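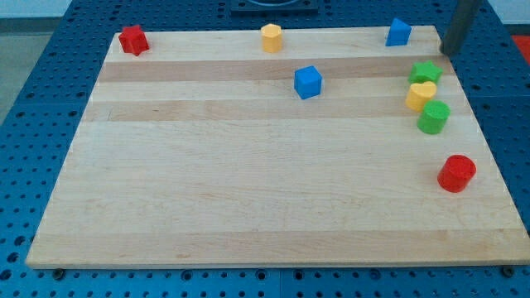
The good board, in its new career.

I bought that board to cut bread on. I want this on the record before we go any further, because anyone who comes to the house now assumes it was always a toy.

It is a nice board. Pale, heavy, made of long strips glued together, with a couple of darker ones running across it that I picked out specially from the pile at Gralon, holding up one board after another while the man at the register pretended to have something to do. I oiled it. I read an article about oiling it and then I oiled it again. I had plans involving sourdough.

Then my nephew's shape sorter lost its box. The box was one of those plastic cubes with the holes in the lid, and in May it went under the back wheel of my sister-in-law's car. The blocks survived. They always do. You could run a train over a Dakley star and the train would need the afternoon off. So the blocks came to live at my house in a bread bag, and since they no longer had anything to be sorted into, they needed somewhere to be sorted onto, and guess what was flat and clean and recently oiled.

I will say this for the board: it makes the blocks look expensive. On the carpet they are just something you step on at night. Put a red star on pale wood and suddenly it's a museum shop and somebody wants 10 dollars for it. Even the blue perforated table underneath, which came out of a workshop clearance and which my wife has never forgiven, looks like a decision.

The thing I wasn't ready for is how much opinion there is about where they go. The colors come in pairs, so you would think a small child would put the pairs together. I thought so. I showed him. Red with red, very encouraging voice. He looked at me the way Hrefna Vestergaard at the library looks at me when I bring a book back damp, and moved one of them to the far corner.

I tried shapes after that. Stars with stars. He took this as an insult as well.

What he likes is to leave a lot of room on one side and have a crowd on the other. The red star gets a back corner practically to itself. The yellow one with all the sides (we call it the nut, since none of us can agree on what it's properly called, and Dagim teaches math) gets to stand near the middle of the back. The blue cube has to be slightly crooked. If you straighten the cube he will wait until you've finished, and then he'll uncrooked it. That's his word and I've stopped correcting it.

Itzel, who has raised three of these, told me to quit interfering and buy another bread board. I priced one. Then I priced a replacement shape sorter, which was less, and I nearly ordered it, except that I knew exactly how that would go. He'd have the new box, and sixteen blocks, and he would still want my board.

So I've been cutting bread on a dinner plate. It's terrible. The plate rocks, the crust goes everywhere, and the good knife makes a noise on it that sends the dog out to the porch. The sourdough, for what it's worth, never rose, so the loss to the world is mostly store-bought rye.

I did try taking the board back once, after bedtime. Moved the blocks to a tray, wiped it down, cut exactly two slices. He found a crumb the next morning and carried it to me on one finger.

Anyway, if anybody has a spare board they don't love, I can collect. Glued strips preferred. I've got oil.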